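Clerix hand-held gripper, set of two
Planning your purchase

The Clerix set is for teams who record household tasks before they buy a robot arm. One set has two grippers and 4 spare finger pads. Delivery takes 30 days from the order.
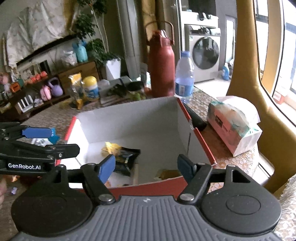

Hyun-seo Geum asks if one set is enough for two operators. It is enough only when they work in turns. For work at the same time, please put a second set in your budget.

Snack bags and other thin packs wear the pads faster than boxes do.

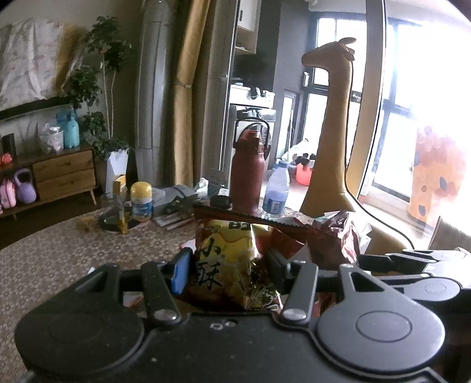 Pads are sold in packs of 7, and we advise to order one pack for each season of recording. The warranty covers the body and the bolts, but it does not cover the pads.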